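FOR IMMEDIATE RELEASE

April 30, 2025

Kallard County Board Adopts Public Property Ordinance

KALLARD COUNTY - The Kallard County Board voted 8 to 3 Tuesday night to adopt an ordinance that changes how county departments record, transfer and sell public property. The measure takes effect on the first day of the new budget year.

Under the ordinance, every department must keep a written register of the equipment, vehicles and furniture it holds above a set purchase value. The registers will be open to the public at the county clerk's office in the Buletti Building and posted on the county website. Departments that do not file a register on time will not be able to submit new equipment requests until they do.

The vote followed a review by the county auditor's office. The review compared purchase records with what staff could find on site. It covered 843 items bought by departments in Kallard, Hostik and Lobo. Staff were unable to match 187 of those items to a current location. Most of the unmatched items were office equipment and hand tools. The auditor's office found no evidence of theft. It said the more common problem was that property had been moved from one department to another, or sent to auction, without any paperwork being filed.

"The residents of this county paid for this property and they are entitled to know where it is," the board said in a statement. "The ordinance sets one rule for every department, including the board's own offices."

What the Ordinance Requires

Each register entry must give the make and model of the item, the serial number if there is one, the date and price of purchase, the building where it is kept and the job title of the employee responsible for it. Entries must be updated within 30 days of any move. A transfer between departments will need the signature of both department heads. Verbal agreements to share equipment will no longer be accepted as a record.

Surplus property may not be sold, traded or given away until it has been listed publicly for 21 days. County employees and elected officials may bid on surplus items on the same terms as other residents, but not on items held by their own department in the past two years. The name of the winning bidder and the amount paid will be added to the register and kept there for seven years.

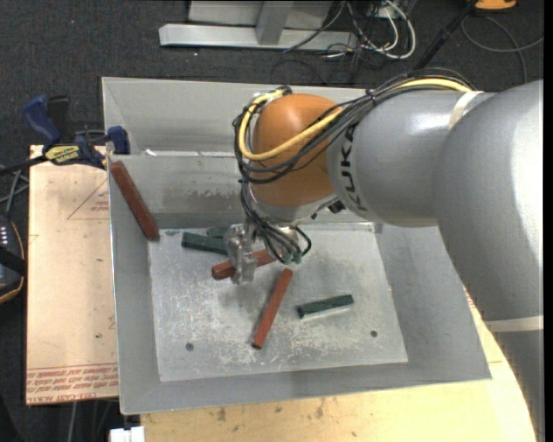
The ordinance also calls for at least one photograph of each item, and the clerk's office will publish a short guide for departments on how to take and label them. A photograph will not replace the written entry. On large equipment the name of the maker is often in an awkward spot, such as the KUKA lettering that runs vertically beside a joint on the arm and is partly hidden by cables. In such cases the make must be typed out in full and a second photograph taken from another side. Photographs should be taken where the item is normally kept. Departments that already have photographs on file may use them if the item has not been altered or repaired since.

Changes Made Before the Vote

The final version differs in several ways from the draft introduced in the winter. The draft would have covered all property regardless of value. Department heads told the board this would mean keeping entries for desk lamps and staplers, and the board agreed to a minimum purchase price of $500. Computers, phones and radios must be listed at any price.

A section that would have let the board order the sale of equipment left idle for a year was removed. Members from the Hostik district said the section did not allow for snow and flood equipment, which may go a full season without being used. Departments will instead report idle equipment once a year and state whether they intend to keep it.

The sheriff's office may withhold the location of certain items from the public version of its register. The full version will be available to the auditor.

The three members who voted against the ordinance said they supported the registers but objected to the cost of the work and to the penalty for late filing. An amendment to replace the penalty with a written warning failed.

Cost and Staffing

The board approved one part-time records position in the clerk's office. The position will be paid for from the general fund. No new tax or fee is included in the ordinance, and no department budget will be reduced to pay for it. Departments are expected to prepare their first registers with existing staff.

The auditor's office will check a sample of entries from each department every year and report the results to the board at a public meeting. The 187 unmatched items will be handled separately. Departments have 90 days to locate them or to file a statement explaining what is known about each one. Those statements will be public records.

Public Information Sessions

The clerk's office will hold information sessions in the meeting room of the Buletti Building, at the Hostik branch library and at the Lobo town hall. Dates will be posted on the county website and on the notice boards outside each building. Sessions are open to everyone and no registration is needed. Residents who need an interpreter or other assistance should contact the clerk's office at least three working days ahead.

Copies of the ordinance, the auditor's review and the record of the board's vote are available at the clerk's counter during normal business hours. Printed copies are free to county residents.

About the Kallard County Board

The Kallard County Board is the elected governing body of Kallard County. It adopts the county budget, passes local ordinances and oversees county departments. Regular meetings are open to the public and include a period for comment.

Media contact: Office of the County Clerk, Buletti Building, Kallard

###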